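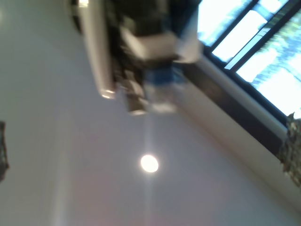 4.3 Swapping the gripper fingers, Rireck cell

Do this every 673 hours or whenever a finger looks chewed. Takes up to 11 minutes once you've done a couple.

Before you start
Jog to the SERVICE pose, slow speed. Not from AUTO. If the arm is parked somewhere odd, go to HOME first, then SERVICE.
Parts: finger set (Jin soft type), new screws, 3 mm hex key, cloth.

CAUTION: Air stays in the line after you hit stop. Dump it at the valve and wait for the gauge to read zero. Fingers can snap shut.

Steps
1. Hit stop. Lock out the main switch, key in your pocket.
2. Close the air valve, dump the line.
3. Hold the gripper with one hand, undo the finger screws. Old screws go in the trash, dont reuse.
4. Pull fingers straight off. No twisting, the seats crack.
5. Wipe the seats. Dry cloth only.
6. Push new fingers on till they click. Ridged side faces in.
7. Screws in, snug by hand, then a quarter turn.
8. Air back on, slowly. Listen for leaks at the mount.
9. Unlock, power up, reset the fault on the Sistorach pendant. Fault 98 is normal here. Anything else, stop and see 6.1.
10. Run open/close from the test page, slow speed, stay outside the line.

Note: if a finger lags the others, the hose is probably pinched at the wrist. Re-route it before you go blaming the fingers.

Note: new fingers are a bit longer then worn ones. Redo the pick height (4.4) before running parts.

Cells with the Jemotden mount: skip step 7, use the clamp lever. Push it all the way over. Half way feels tight but it isnt.

Write the hours on the log sheet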